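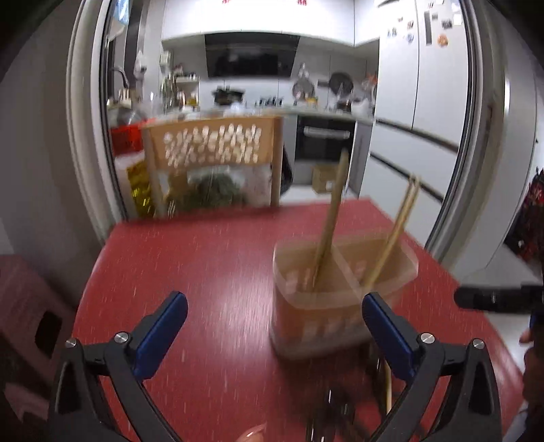 Catálogo de equipos – página 12

Pinza de mano Nunitz para recogida de demostraciones

La Nunitz es una pinza manual de dos dedos con cámara incorporada. Una persona la sujeta, hace la tarea con ella y el equipo registra el vídeo y la apertura de los dedos. Con esas grabaciones se entrenan políticas de manipulación que luego se ejecutan en un brazo. Durante la recogida no hace falta ningún robot, así que se puede trabajar en una cocina, un taller o un almacén sin montar nada fijo.

Se vende por unidades o en juego de 2, para tareas a dos manos. En el juego, las dos pinzas comparten reloj y los episodios se guardan ya emparejados.

Dedos y agarre

Los dedos llevan almohadillas azules recambiables. Cierran en paralelo y admiten tanto piezas de cierto volumen como varillas finas. Para objetos muy delgados, como los palillos, conviene cambiar las almohadillas en cuanto se note desgaste en la punta; una almohadilla gastada deja girar la pieza y el episodio suele acabar descartado.

Los brazos negros tienen aberturas triangulares que reducen peso y dejan ver algo más de la mesa. Los ejes se revisan cada 400 episodios con la llave incluida en el estuche.

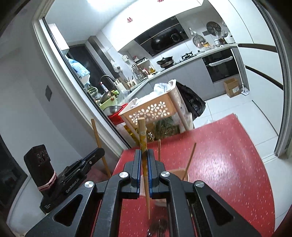

Agarre de un tubo de papel en posición vertical, sobre mesa roja.

El conjunto de muestra

Con cada equipo se entrega acceso al conjunto «Mesa y cubertero», preparado por Protmont en viviendas particulares. Contiene 3.562 episodios de manipulación de palillos, tubos y otros objetos pequeños de cocina. De ellos, 441 se reservan para validación y no deben mezclarse con los de entrenamiento. Hortensia Zapata coordinó la recogida y Settimio Guerra se ocupó del etiquetado.

Cada episodio incluye:
Vídeo de gran angular de cada pinza
Trayectoria estimada de la pinza
Apertura de los dedos
Instrucción escrita de la tarea, en español y en inglés
Nota del operador (opcional)

Los fondos no se han despejado. Hay encimeras llenas, neveras con imanes, bolsas y reflejos en la mesa, y también tramos con desenfoque de movimiento. Quien necesite solo tramos nítidos puede filtrarlos con el campo de calidad – el umbral se ajusta en el visor.

Recomendaciones para grabar

Empiece cada episodio con los dedos abiertos y el objeto a la vista. Mueva la pinza a un ritmo constante, sobre todo en la aproximación. Si usa dos pinzas, decida antes qué mano agarra primero y mantenga el mismo orden en toda la serie. Cambie la posición del recipiente entre episodios, no dentro de uno.

Los intentos fallidos se pueden conservar. Márquelos como fallo en el visor y quedarán en una carpeta aparte. 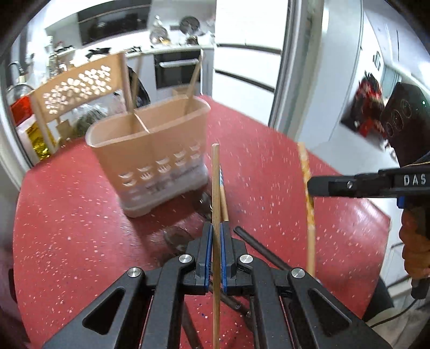
Trabajo con dos pinzas, un palillo en cada una.

Compatibilidad y entrega

Las grabaciones se exportan desde el visor Van Wyk, incluido en el precio. El adaptador para montar los mismos dedos en un brazo se pide por separado; indique el modelo de brida al hacer el pedido.

El estuche contiene la pinza, un juego de almohadillas de repuesto, cable de carga, llave y tarjeta de calibración. Los pedidos salen del almacén de Vostonside. La próxima remesa está prevista para noviembre.

Consultas técnicas: Shaimaa Naciri
Pedidos y recambios: Rafferty Pennington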